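第三章 台面物品的摆放与清洁

阅读时间：11 分钟

本章适用于靠墙安装的 Zustilon 白色哑光圆角台面，以及随台面一起使用的 Kuvden 圆碗和毛绒钥匙挂件。台面的安装与调平见第二章，配件订购见第五章。

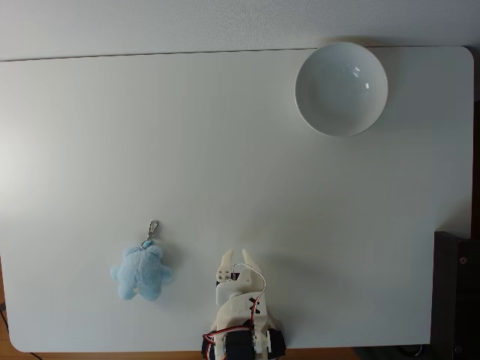 图 3-1 碗放在靠墙一侧，毛绒挂件放在台面左侧

3.1 开始之前

台面安装完成后，先确认第二章末尾的检查表已全部打勾，再进行本章的操作。新台面表面贴有一层透明保护膜，在摆放任何物品之前应将其揭下。

1. 从台面任意一个圆角处用指腹搓起膜边。不要用刀片、螺丝刀或指甲钳挑。
2. 沿台面长边的方向慢慢拉开，手与台面保持较小的角度。
3. 如膜在中途断裂，从断口旁边重新搓起，不要从对面撕。
4. 膜揭下后，用干的软布把台面整个擦一遍。
5. 检查圆角和靠墙的一边有没有残留的膜条。靠墙一边最容易漏掉，可以用一张对折的厚纸沿缝划过去，把膜条带出来。

注意：保护膜在台面上停留的时间不要超过到货后的第一个 April（四月）。放得太久，膜上的胶会留在哑光面上，清理方法见 3.6。

揭膜之后台面可能带一点静电，容易吸灰和绒毛。用拧得很干的湿布擦一遍即可，不需要使用防静电喷剂。

3.2 台面与墙的接缝

台面后边与墙面相接。墙面如果贴的是织物纹理的墙布或墙纸，请按下列步骤处理接缝：

1. 用软毛刷把接缝里的灰扫出来，从一头扫到另一头，中途不要来回刷。
2. 把扫出的灰用吸尘器的扁嘴吸走，扁嘴离墙面留一指宽。
3. 用手沿接缝摸一遍。有凸起的地方，回到第二章重新调平。
4. 如果家中习惯用水较多，可在接缝处打一条中性透明胶。胶条要细，打完后用刮板一次刮平。
5. 打胶后静置一夜，期间不要在靠墙的一侧放东西。

小心：浅色墙布沾水后容易留下水印。擦台面时，布到接缝处就停，不要顺势擦上墙。

不打胶也可以正常使用。不打胶时，每次大扫除按第 1、2 步做一遍就够了。

3.3 划分区域

台面本身没有分格，也没有印刷的标记。建议在使用前先定好各样东西的位置，并让家里人都知道。我们推荐的布置如下，左右可以根据习惯对调。

靠墙区：放碗、托盘等有一定高度的硬质物品。
左侧区：放钥匙、挂件、卡包等随手拿取的小件。
前沿区：操作用，平时不放固定物品。

前沿区的进深不小于 200 毫米。台面较窄时，优先保证前沿区，把靠墙区缩小。

如果需要做临时标记，请用低粘度的纸胶带，在台面边缘贴一小段，不要横贯台面。胶带三天之内揭掉。记号笔、铅笔和粉笔都不要直接画在台面上，哑光面上的笔迹比亮光面难清。

3.4 放置圆碗

Kuvden 圆碗为白色亮光陶瓷碗，没有花纹，也没有正反方向之分。碗用来盛小件干物或者水果，也可以就空着放。首次使用前先用清水和洗碗布洗净、擦干。

1. 把碗翻过来，看碗底的圈足。圈足没有上釉的部分如果粗糙，用随碗附带的细砂片顺着圈轻轻磨一遍，冲净，擦干。随附砂片的粒度为 2,000 目，请勿换用更粗的砂纸。
2. 在圈足上贴三枚毡垫，间隔均匀。毡垫在 Wenari 配件包里，揭去背纸就能用。
3. 双手端碗，放到靠墙区。碗口边沿与墙面之间留出一指以上的空隙。
4. 轻推碗沿，碗不应晃动。晃动时先检查毡垫是否贴平，再检查台面是否水平。
5. 需要挪动时，把碗端起来再放下。不要在台面上推着走。

小心：刚从微波炉、烤箱或洗碗机里取出的碗，先放在隔热垫上，凉了以后再放回台面。

注意：白碗放在白色台面上，远看时碗沿不太显眼。家里有老人或孩子时，可以在碗下垫一块深色的圆垫，圆垫要比碗底大一圈。垫布要选不掉色的，新买的深色垫布先单独洗过再用。

碗里盛放水果时，每隔几天把水果全部取出来看一看，擦掉碗底的水汽。碗里盛放硬币、螺丝等金属小件时，轻放，不要从高处往碗里扔。釉面上的灰色划线多半是金属留下的痕迹，用少量小苏打加水调成糊，拿软布打圈擦，大多能去掉。

不建议在碗里存放：
— 带电的电池，尤其是纽扣电池
— 没有盖紧的液体
— 印泥、彩色蜡笔、带油墨的票据
— 药片

3.5 放置毛绒钥匙挂件

毛绒挂件由布绒主体和金属扣两部分组成。浅色绒面容易沾灰，金属扣容易划台面，两部分要分开考虑。

1. 回家后把挂件从包上取下。按住龙虾扣的拨片，让扣口完全打开，再脱离包环。不要拽着绒身往下拉。
2. 用手掸掉绒面上的浮灰。这一步在台面以外的地方做。
3. 把挂件平放在左侧区，绒身先落下，金属扣随后轻轻放平。
4. 扣头朝向墙的一侧，绒身朝向自己。拿的时候抓绒身，扣子自然垂下，不会刮到前沿。
5. 挂件上如果还串着钥匙，在金属部分下面垫一块毡片或者一个浅托盘。

挂件趴着放、侧着放都可以，对绒面没有影响。长期不用时建议每个月翻一次面，避免一侧的绒被压倒。已经压倒的绒，用挂烫机隔着一掌的距离吹一下蒸汽，再拿软牙刷逆着毛的方向梳起来。

挂件不要放进碗里。陶瓷碗内壁光滑，金属扣落进去会碰出声响，时间久了釉面也会留下痕迹。

小心：绒身较小，扣环也小，不要给三岁以下的孩子玩耍。发现缝线开口、填充物外露时应停止使用。

挂件的清洗：

1. 能拆的先拆。把钥匙圈、吊牌取下，金属扣如果是缝死的，用一小块保鲜膜包住，再用橡皮筋扎紧。
2. 盆里放 2,000 毫升冷水，加几滴中性洗涤剂，搅开。
3. 把绒身浸湿，用手掌轻压，不要拧，不要搓。
4. 换清水压洗，直到没有泡沫。
5. 用干毛巾裹住绒身，压出水分。
6. 拆掉保鲜膜，擦干金属扣，把挂件放在晾网上阴干。中间翻一次面。
7. 完全干透后用软毛刷梳理绒面，再放回台面。

注意：半干的绒玩具直接放在白色台面上，可能会把颜色带到台面上。浅色挂件也请照此处理。

3.6 台面的日常清洁

每日：用干的或拧得很干的超细纤维布，从靠墙区往前沿擦，最后擦四个圆角。碗和挂件先拿开，不要绕着擦。

每周：

1. 把台面上的东西全部移走，放在垫了毛巾的椅子或者箱子上。
2. 在喷壶里装清水，加两三滴洗洁精，摇匀。
3. 把水喷在布上，不要直接喷台面。
4. 顺着台面的长边一道一道地擦，每一道与前一道略有重叠。
5. 换一块清水布，再擦一遍。
6. 用干布收水。哑光面上留下的水渍在侧光下看得最清楚，可以低头从窗户的方向检查一下。
7. 等台面干透，把东西按 3.3 的位置放回去。

常见污渍的处理：

茶渍、咖啡渍：用温水湿布敷一会儿，再擦。还有痕迹时用小苏打糊，轻轻打圈，不要用力按。
油渍：洗洁精原液滴在湿布上擦，然后用清水布擦两遍。
胶痕：先用吹风机的低温档吹软，再用硬纸板边推掉，最后用布蘸少许酒精擦。酒精用后马上过清水。
绒毛：用粘毛滚筒轻轻滚过，或者用微湿的橡胶手套顺着一个方向抹，把绒毛聚成团后捡走。
圆珠笔迹：酒精棉片点擦，换面，再点擦。不要来回抹，以免扩散。
金属划痕：多数是金属粉末附着在表面，用干净的白橡皮擦一擦。橡皮擦不掉的，请联系维修。

小心：不要使用钢丝球、去污粉、三聚氰胺海绵（俗称魔力擦）、含氯漂白剂和上光蜡。前三样会把哑光面磨出亮斑，上光蜡会使表面发花。亮斑一旦形成，不能自行修复。

3.7 光线与色差

靠近光源的一边看上去较亮，远离光源的一边会偏灰、偏冷，同一块台面的左右两头因此可能不像一个颜色。检查色差时请把灯全部关上，拉开窗帘，在白天的散射光下看，或者拿一张白纸分别放在两头，各看一次。用白纸比较后两头仍然不同的，按第六章申请检测。

陶瓷碗的内壁会反射顶灯，出现小亮点，这是釉面的正常反光。如果觉得晃眼，把碗往旁边挪一点，或者给灯加一个柔光罩。

碗边的影子和台面上的污渍有时不好分辨。擦之前先把碗端开，影子跟着走了，就不用擦。

3.8 常见问题

碗放不稳。
先查毡垫有没有掉或者叠在一起。毡垫没有问题时，把碗转小半圈再试。仍然不稳，把碗换到前沿区试一次；在前沿区稳、在靠墙区不稳，说明靠墙一边没有调平，回到第二章。

台面上总有细绒。
新的毛绒挂件头两周会掉一点浮毛，洗过一次后会减少。洗过两次后仍明显掉毛的，建议更换。

挂件的扣子合不拢。
检查扣口里有没有夹着绒。用镊子夹出来，再拨动几次。弹簧没有回弹力时，换用 Willems 小号龙虾扣，配件号 111，需要用到一把尖嘴钳。旧扣的小环先撑开一道缝，换上新扣后再夹紧，缝口对齐。

碗底在台面上留下一圈印子。
圈足带水时放下会留下这样的印子。用温水湿布敷一会儿再擦，干后在圈足上补贴毡垫。

接缝处有灰线。
扫过之后依旧可见的深色细线，多为台面与墙之间的自然间隙，不影响使用。介意的话，照 3.2 第 4 步打胶。

3.9 保养记录

请把下列项目抄在说明书末页的空白表格里，做完一项记一次：

— 揭去保护膜
— 圈足贴毡垫 / 更换毡垫
— 接缝清灰
— 挂件清洗
— 台面每周清洁
— 更换挂件扣

毡垫磨薄到能看见背胶时就要换。换之前用酒精擦净圈足上的旧胶，晾干后再贴新的。剩余的毡垫放回 Wenari 配件包，封好袋口，避开潮湿的地方存放。

本章修订日期：2019-01-08。台面拆卸与搬运见第四章。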